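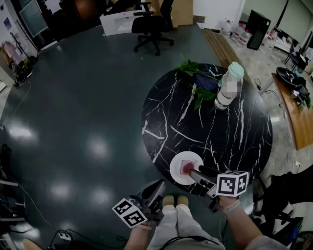

4. Recording a vocal over a beat

This section covers the Farance Studska in stand-alone mode, firmware released 2020-05-22 or later. For recording through a computer, see section 7. Menu names are given in capitals as they appear on the display.

4.1 Before you start

You need a dynamic or condenser microphone, a balanced XLR cable, closed-back headphones and a formatted memory card. A card formatted in a camera or phone will mount but may drop out during long takes. Format it in the unit under UTILITY > CARD > FORMAT.

CAUTION: Formatting erases all projects, kits and takes on the card. The unit does not keep a copy.

CAUTION: The headphone output can reach 105 dB SPL with sensitive headphones. Turn PHONES fully anticlockwise before you put them on.

4.2 Connecting the microphone

1. Turn INPUT 1 GAIN and PHONES fully anticlockwise.
2. Connect the microphone to INPUT 1 on the rear panel. INPUT 2 has no phantom power.
3. For a condenser microphone, press and hold 48V until the red light stays on. Wait for the input meter to settle.
4. For a dynamic microphone, leave 48V off.
5. Connect the headphones and raise PHONES to a comfortable level.

Note: Some ribbon microphones can be damaged by phantom power. Check the microphone manufacturer's instructions. Always switch 48V off before unplugging.

4.3 Loading the beat

Beats can be built on the pads (section 3) or imported as a stereo WAV file. MP3 files are not supported for import.

1. Copy the WAV file to the IMPORT folder on the card.
2. Press PROJECT, then select NEW.
3. Select an empty backing track and press LOAD.
4. Choose the file and press ENTER. The waveform appears when loading is complete.
5. Set the tempo by hand, or press TAP in time with the beat at least four times.
6. Press SHIFT + PLAY to move the first bar line to the first transient.

The maximum length of a backing track is 1192 seconds. Longer files are truncated on import and the display shows TRIM. The original file on the card is not altered.

If the project name already exists, the unit adds a number to the new one. Project names are limited to upper-case letters, numerals and the hyphen.

4.4 Setting the level

1. Select an empty vocal track and press ARM. The track button flashes.
2. Perform the loudest part of the verse at the distance you intend to record from.
3. Raise INPUT 1 GAIN until the peaks reach the second amber segment.
4. If the red segment lights, reduce the gain and repeat step 2.

Leave the compressor off while setting the gain. The input meter reads ahead of the compressor, so a take can clip at the input even when the track meter looks safe.

The Pindier vocal strip is assigned to INPUT 1 by default. Its presence control is a fixed-width boost centred on 2000 Hz. Start with the control at zero. Settings made in the strip are monitored only, unless PRINT is set to ON, in which case they are recorded with the take and cannot be removed.

4.5 Recording

1. Press MONITOR and select DIRECT. In this mode the voice is heard without delay, but reverb is not available.
2. Set COUNT-IN to one or two bars.
3. Press RECORD, then PLAY. The ARM light stops flashing and the bar counter runs.
4. Press STOP to end the take. Do not remove the card until the display shows READY.
5. To record another pass, press RECORD and PLAY again. The previous take is muted and kept.

Each vocal track holds up to 47 takes. When the limit is reached the display shows TAKES FULL and recording is disabled on that track. Delete takes from the TAKES page or continue on another track.

4.6 Doubles and ad libs

Record doubles to a separate vocal track. The unit can't align two takes on the same track.

1. Mute any vocal track you do not want in the headphones.
2. Arm the next free track and record the phrase to be doubled.
3. Open ALIGN, set SOURCE to the lead track and press PREVIEW.
4. Press ENTER to accept, or EXIT to return to the unaligned take.

Note: ALIGN has no effect on phrases shorter than one beat. Move these manually with the NUDGE keys.

4.7 Optional foot switch

The Alarcón foot switch connects to the FOOT socket. Connect it with the power off. At power-on the unit reads the switch position as open, so keep your foot clear until the project list appears. Functions are assigned under UTILITY > FOOT. The default is PUNCH IN/OUT.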